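Setwood kitchen arm, pre-purchase safety checklist
Reviewed by Elvira Montoya, October

1. Floor space measured: OK. Jhonatan Quintero went over it twice with me, bless him, and we still have room for the cart.

2. Emergency stop within reach: OK, though I'd dearly love a second one by the door if the budget stretches.

3. Spare gripper pads quoted: OK. $193 a set from Ruddock, and I'd put two sets in this year's request.

4. Drawer and dish handling tried in simulation: OK to proceed, with a comment. I would like the bowl jobs tested with a drawer standing open, the way ours always seem to be by lunchtime.
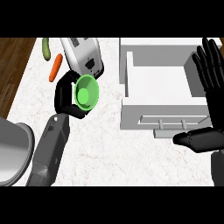

5. Service plan: OPEN. Brulby wants $319 a month and Hedvika Brabec thinks they'll come down if we sign for longer, so please let her have that conversation before anyone orders.

6. Staff training: OPEN. 20 hours quoted, dates still to come from Lucero.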